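# Chapter 7: Setting Up the Work Area

By now you have a robot that stands, answers to its controller and can be stopped. Chapters 4 through 6 dealt with the machine itself. The next three deal with the room, and most of the time you spend on a home or shared-workshop build will go there.

The running case for Part Two is the Skekent project. Yee-man Choi and Bijan Ahmadpour set it up in a spare room with parquet floors and two doors, and their goal was modest: a humanoid that could put papers and books in order on an ordinary office table. They kept a build log from the first evening, and we quote from it often.

## 7.1 Choosing the furniture

Beginners tend to build a special bench. Choi and Ahmadpour used office furniture, and for a first task we suggest the same. A standing desk has a frame that can carry a power strip out of the way, and its height can be matched to the reach of the arm. A second, smaller table gives you a back row, so that objects can be placed at two distances without moving the robot.

Set the desk height first and then leave it alone. Every recorded arm position depends on it. The log for May shows 168 trials, and the first several evenings of them were thrown out after the desk was lowered between sessions and the change wasn't written down.

Mark the feet of each piece of furniture on the floor with tape. If you are in a shared workshop, label the furniture too, so that the next user can put it back.

## 7.2 Support line and stand

A standing robot of adult size should stay on a safety line whenever its legs are powered. The line is there to catch a fall. It should have enough slack that it doesn't hold the robot up during normal work, and not so much that the robot can reach the floor. Check the hook before each session by hand – looking at it is not enough.

Keep the base of the support stand clear on the side you walk on. Cables may be stored on the other side.

## 7.3 Power and cables

Run the desk and the robot from separate outlets if you can. Choi's rule was that no cable may cross the space between the robot's feet and the nearest table leg. Spare length can lie in a coil on the open floor, well away from the feet, where a person will see it.

## 7.4 The first reach

The first full-room exercise is a slow reach over the back table. Place a row of file holders on the table and bring one arm out above them with the hand open and the palm down. Nothing is picked up. You are checking three things: that the elbow clears the holders, that the line doesn't pull on the upper body, and that the arm can return by the same path.

Run the exercise at the lowest speed your controller allows. One person watches the hand and the other keeps a thumb on the stop button. Change places halfway through. Write down the desk height, the arm used and anything that touched.

Problems at the end of the chapter refer to the layout in Figure 7.1.

**Figure 7.1** An open-handed reach over file holders on the back table, with the safety line attached.

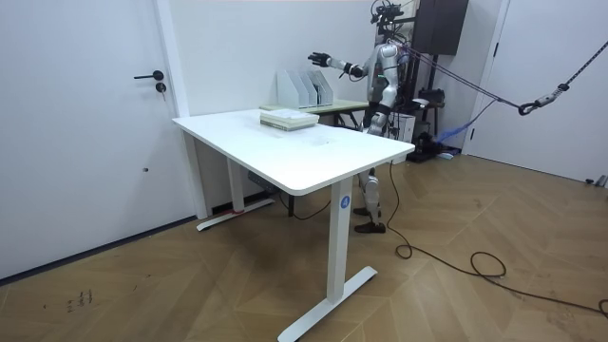

Clyde Dunleavy wrote to us after trying the draft of this chapter that he would put the section on cables first. He had set his tables, taped the feet and hung the line, and then found that his robot's lead was too short to reach the outlet without passing between the tables, so all the tape had to come up again.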